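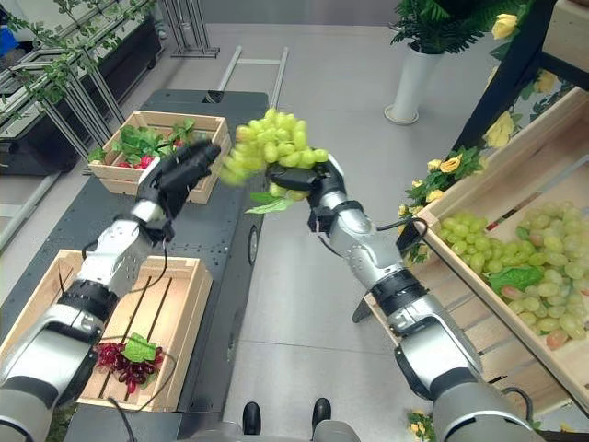
Hand trials wrap up at the Morbridge bench

The produce handling group finished its September round of hand trials at Morbridge this month, and the first set of results has gone out to members. The question was a simple one. We have been running multi-fingered hands on both arms since the start of the project, and the growers who fund part of the work wanted to know how they compare with the two-jaw soft gripper we used before that.

Grethe Ladefoged set up the comparison. Both types worked from the same display crates, with the same overhead lighting and the same controller, a Listex unit on loan from our Wuliston shop. Grapes were the main test item. They are awkward in every way that matters to us: the bunch changes shape when it is lifted, the weight sits well below the grip point, and a berry that is squeezed too hard can't be sold.

In all, 959 picks were logged. The soft gripper did 403 of them and the hands did the rest. The hands dropped fewer bunches, but they were slower, and 29 of their picks timed out before the fingers had settled. Most of those came in the first two days. Esmaeil Taheri then shortened the closing routine so that the thumb moves into place while the arm is still travelling, and the timeouts fell away. 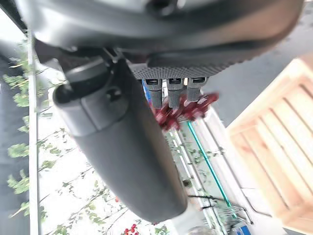 Wrist cameras were the other half of the trial. Until now we have relied on the head camera alone, and it loses sight of the item as soon as the hand closes over it. Farah Purba fitted a small camera at the wrist and retrained the grasp check on the new view. The gain is easy to see on dark items. With the three fingertips side by side and something deep red at the ends of them, the colour separates cleanly from the grey of the hand, even when there is blur. Pale green grapes are harder, and Farah expects to need a second exposure setting for them. Patterned surfaces also gave trouble early on. The printed red berries on the white vine-and-leaf material were picked up as fruit 54 times before she added a depth limit.

Cable routing still needs work. The cables on the forearms are long enough to give the wrist its full range, but the slack can drape over a crate when the arm reaches low. Washington Toledo is pricing a sleeve that would hold them closer to the joints. He has also asked Hsu for a shorter connector at the wrist end — the present one limits how far the left hand can turn.

The next round will cover radishes and other bunched vegetables, where the leaves tend to hide the part we want to grip. Ilari Pesonen is putting together the test list and would like to hear from any member with a crop to suggest. The full results table can be had from the Morbridge office on request.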